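# Working out a budget for hand-held grippers

Most first budgets for a demonstration setup cover the grippers and little else. Ours did. The notes below follow the order we use now, and you can copy the headings into a spreadsheet as they are.

## 1. List the tasks first

Write down what will be picked up, opened or moved in the first three months. Bags, cards and clear acrylic all ask different things of a fingertip. If a task isn't on the list, don't buy for it yet.

Put a name next to each task. At Mandale every line belonged to either Raluca Bratu or me, and that settled most arguments about what was needed.

## 2. Price the gripper as three lines

Split the quote into body, fingers and pads. Suppliers like to give one figure. Ask for the split anyway.

| Line | Our figure | Reorder |
|---|---|---|
| Gripper body, assembled | $1,903 | Once |
| Spare finger set | $400 | Once a year |
| Foam pads, pack | $86 | Monthly |

The pad line is the one people leave out. Over a year it comes to more than two spare finger sets. Foam tears at the edges first, and you need to decide in advance how torn is too torn. Write the rule into the plan and budget to it.

## 3. Get two quotes on the same sheet

Send the same one-page request to each supplier. We used Rebane and Gruvell. Include:

- number of grippers, plus one spare
- pad material and thickness
- screw sizes for the pad mounts
- lead time for pads ordered alone
- shipping, as its own line

Rebane was cheaper on the body and slower on pads. We bought the bodies there and the pads from Gruvell, after checking that the screw holes matched. Check this on a physical sample. Drawings go out of date.

## 4. Add the bench

Table, lights, shelving, power strips and objects all cost money. Glossy surfaces and clear plastic throw back the overhead lights, so set aside a small amount for diffusers or a matte mat even if you decide later that you want the reflections.

Buy duplicates of any object that can crease or scratch. A box of printed cards cost us $96 and was worth having from the start. 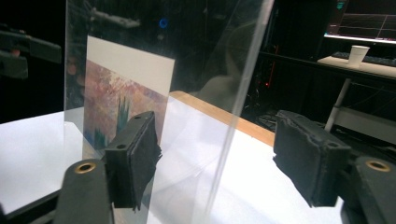
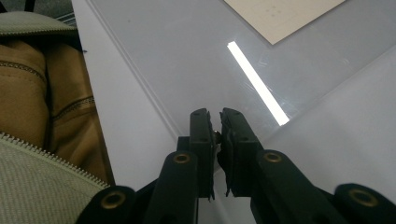 Grippers at the bench, pads fitted.

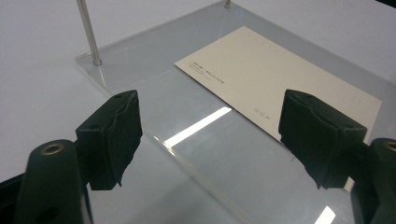 ## 5. Plan the hours

Equipment sits idle if the hours aren't in the plan. For each gripper, book:

1. Setup and calibration at the start of the day.
2. Recording time, in blocks with breaks.
3. Pad check and cleaning before anyone goes home.
4. One longer maintenance slot a week. Ours is Tuesday morning.

Cost these at the real hourly rate of whoever does them. At the Namley site the hours came to more than the hardware by the end of the second quarter.

## 6. Hold something back

Keep a reserve equal to one full gripper and don't assign it to anything. If it's unspent at the end of the year, roll it into the next round of fingers.

Review the sheet in January with the last set of invoices beside it. Correct the pad line first, then the hours. Send changes to Nokuthula Fourie before the order goes out, and attach both supplier quotes to the same email.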